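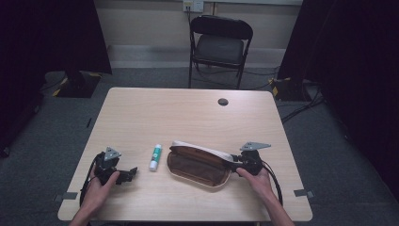

Trousse ovale et bâton de colle sur une table en bois clair. Photo : Elfriede Lammers.

Trousse (papeterie)

La trousse, que l'on appelle aussi plumier lorsqu'elle est rigide, est un petit étui destiné à ranger et à transporter le matériel d'écriture et de dessin : crayons, stylos, gomme, taille-crayon, bâton de colle et toutes ces menues choses qui, sans elle, finiraient au fond du cartable. Elle accompagne l'écolier dès ses premières années de classe, et bien des adultes lui restent fidèles longtemps après.

Étymologie

Le mot vient du verbe trousser, qui signifiait autrefois mettre en paquet, charger. La trousse désigna d'abord un faisceau de choses liées ensemble, puis l'étui à compartiments où le barbier ou le chirurgien serrait ses instruments. Le sens scolaire, aujourd'hui le plus familier, est venu ensuite. Au Québec, on dit plus volontiers étui à crayons, et le terme de coffre à crayons y est également bien vivant.

Formes et matières

Le plumier de bois, à couvercle coulissant ou pivotant, a longtemps régné sur les pupitres. On y logeait le porte-plume et les plumes de rechange, et plus d'un grand-père se souvient encore du petit bruit sec qu'il faisait en se refermant (souvent au beau milieu de la dictée !). Les modèles souples, en cuir, en toile ou en matière synthétique, l'ont peu à peu remplacé, car ils se glissent plus aisément dans un sac déjà plein.

On rencontre aujourd'hui la trousse plate, la trousse cylindrique, la trousse ovale à large ouverture et la trousse garnie, dont les élastiques tiennent chaque crayon à sa place. La fermeture à glissière domine largement, mais le rabat, le bouton-pression et le simple cordon ont gardé leurs amateurs.

Usage scolaire

En France, la trousse figure presque toujours sur la liste de fournitures remise aux familles avant la rentrée. Certains enseignants en demandent 2, l'une pour les stylos et les outils courants, l'autre pour les feutres et les crayons de couleur. Le bâton de colle y tient une place à part : il s'use vite, perd volontiers son bouchon, et il faut d'ordinaire le renouveler dès janvier.

Collections

Les plumiers anciens, peints, vernis ou ornés de décalcomanies, se recherchent dans les brocantes. La collection réunie par Thirumalai Gowda à Altthorpe compte 700 pièces, dont 27 plumiers à double étage encore munis de leur clé.

Voir aussi
Cartable
Plumier
Fournitures scolaires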